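Terrazzo is a flooring and surface material made of stone chips set in a binder, then ground flat and polished. Chips can be marble, granite, quartz or glass. Used for floors, stairs, wall panels and countertops.

Terrazzo in brief

Binder is either cement or epoxy resin. Cement is the older type, thicker and slower to cure. Epoxy can be poured thin, comes in more colors. Metal strips divide large floors into panels and help control cracking.

In Tindmont the trade was centered on the Rinard works, which had 3 grinding sheds and sold chips by the sack. The Tindmont town hall floor, 1163 square feet, was laid by the Yadav workshop and is still in use. Restored twice, the second time under Leonor Leitão, who matched the orginal gray chips. 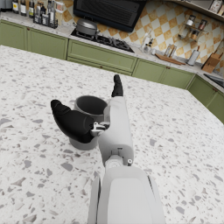
White terrazzo countertop with gray, charcoal and pale chips (computer rendering).

Countertops are mostly precast. Slab is molded, cured, ground, sealed. Chip size is graded by number, bigger number means bigger chip. Cement terrazzo is porous and stains from wine, lemon juice and vinegar if the sealer wears off. Mild soap only.

Kylie Sheehan's guide to the Fliso district lists terrazzo stairs in many of the older apartment houses, most of them worn in the middle of the tread. Repairs there are done by hand, wich is slow, and the new chips rarely match.

See also: Mosaic, Concrete, Marble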